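Packing a Box, One Small Thing at a Time

Ctibor Procházka talks with his hands, and when the subject is small objects he talks with both of them at once. He will hold up an invisible bottle in the left, an invisible lid in the right, and show you how the two ought to meet. I had come to Segura in August to ask him about Fikura, the packing study his group has been running, and within a minute he was acting it out for me over the coffee cups.

"Everybody in this field has a video of a robot picking up a block," he says. "I love those videos! But open any drawer at home and there isn't a block in it. There's a tube, and a thing with a string on it, and something see-through that the camera can hardly find."

The idea behind Fikura is easy to explain. A person holds a gripper in each hand, with cameras on the grippers, and does a household job with them. The recordings are then used to teach a robot arm the same job. No robot is needed while the recording is going on, which means the work can move out of the lab and into ordinary rooms. Procházka is very fond of ordinary rooms.

"A lab table is flat, it's gray, it's well lit, and the robot gets used to that in a bad way," he says. "Put the same task on a bed and the ground itself is soft. You press down and things lean toward you. The pattern on the cover has shapes in it that look like objects. We got more out of bedrooms than out of anything else we tried, and I would not have guessed that."

The task he keeps coming back to is filling an open box with a jumble of little items. It sounds dull when he says it, and then he starts listing the decisions in it and you see why he is hooked. Which one goes first? Do you take the one on top, or the one that is easy to reach? Does the other hand wait, or get to work on the next thing?

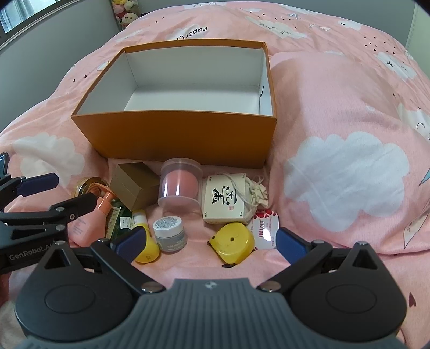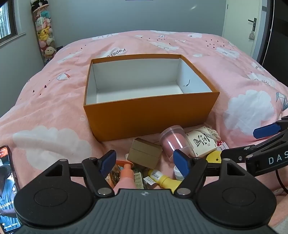 Box packing on a bed, with both grippers in view.

"Look at what people do with the second hand," he says. "In our early recordings we told them to take turns, left and then right, because we thought it would be cleaner for the model. It was clean, and it was useless. When we stopped giving that instruction, people began to use one gripper to steady things for the other. Or they'd nudge something upright first and then grab it. Those little nudges are gold."

That change is what he considers the real result of the study. His group trained two versions of the same model, one on the strict recordings and one on the free ones, and ran both on a robot with objects it had not met before. The free version finished packing the box in 88 percent of its runs. The strict one, he says with some cheer, spent a lot of its time pushing a bottle in circles.

I ask whether the gap could simply come from having more data. He shakes his head before I finish. The two sets were matched by length, he says, and the same people recorded both. A colleague at Sirkley repeated the comparison with a different arm and saw the gap again, though a smaller one.

"Smaller is fine, I was so happy with smaller," Procházka says. "If it had come back exactly the same I'd have been worried."

There are things it still does badly. Soft pouches are hard, and so is anything with a cord, which tends to catch on a finger and come along for the ride. Clear plastic is a problem too, mostly in bright light. He has about 4 hours of recordings set aside that deal only with see-through containers, and he brings them up the way other people bring up a vacation they have booked.

The part of the method he would most like other groups to copy is also the cheapest. Before each session, the person doing the recording chooses the items and lays them out without any help from the team. "If I arrange them, I arrange them like an engineer," he says. "I leave a nice gap around each one - I can't stop myself. Other people just put their stuff down."

Next comes unpacking, which he expects to be harder, as the grippers will have to reach down past the walls of the box and the cameras will lose sight of a good part of what is inside. A test kit is already on its way to Erkura, where a second team will record the job in their own homes. Procházka plans to go and watch the first session himself, and he has asked them not to tidy up.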